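Folding cloths for the Derumero store: revised method

By Soledad Rosales
Apr 6, 2022
2 min read

The Derumero store now holds over 300 cleaning cloths, and the shelf depth is fixed. Cloths folded by different people come out at different sizes, and the stacks lean. The method below replaces the sheet issued in September.

Lay the cloth flat on a clear, hard surface, with one long edge parallel to the edge of the table. Smooth from that edge outwards with the side of the hand. Small creases may be left; a ridge across the fold line may not. Bring the far corners down to the near edge, align them, and press along the fold. Fold in half again from the side, then once more. Stack no more than 18 to a pile, folded edge outwards.

The label is the usual cause of an uneven pile. Check where it lies before the first fold and keep it towards one end.

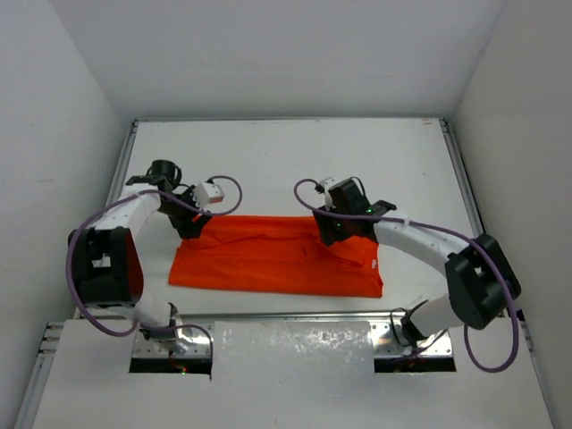
Woklow have asked whether the orange cloths could be rolled instead, and Soledad was told by Ghoneim that rolled cloths take up more of the shelf and have to be opened out to find the label. Folding therefore stays for all colours. Cloths that have lost their shape go in the Alleck bin.

3 comments
2 shares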